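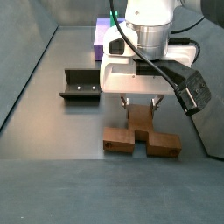
Arm and gripper housing, with the black cable crossing the front.

How to Label and Tidy the Cables in a Home Office

Set aside a morning for this. A desk with a computer, a printer and a lamp or two can be done before lunch. Start when you don't need the internet, as the router will be off for part of the time.

What you need

Hook-and-loop ties, a roll of white cloth tape, a fine permanent marker, a small notebook and a power strip with room to spare. Skip plastic zip ties for anything you expect to move. You have to cut them off, and it is easy to nick the cable.

Step 1. Shut everything down

Save your work and turn off the computer first, then the printer and the monitor. Turn off the power strip at its switch and unplug it from the wall.

Step 2. Label before you unplug

Fold a piece of tape around each cable a couple of inches from the plug so it makes a small flag. Write the name of the device on both sides. Do the same at the other end. Power bricks get a label on the brick too, with the device name and the voltage printed on the back.

Step 3. Sort the cables

Pull everything out and lay it on the floor. Put power cables on one side and data cables on the other. Anything that fits no device you own goes in a bag marked August. If the bag is still closed next August, recycle what's in it.

Step 4. Run the power cables

Mount the strip under the back edge of the desk. Plug in one device at a time and fold any extra length into a loose loop. Don't wind it tight. Tie the loop in the middle, leaving enough slack to slide a finger under the tie.

Step 5. Run the data cables

Keep these on the other side of the desk where you can. Leave a few extra inches behind a monitor that tilts or a desk that goes up and down. Raise the desk all the way and check that nothing pulls.

Step 6. Write it down

List each outlet on the strip in your notebook, numbered from the switch end. Tape a copy to the underside of the desk.

Vacuum the floor before you push the desk back.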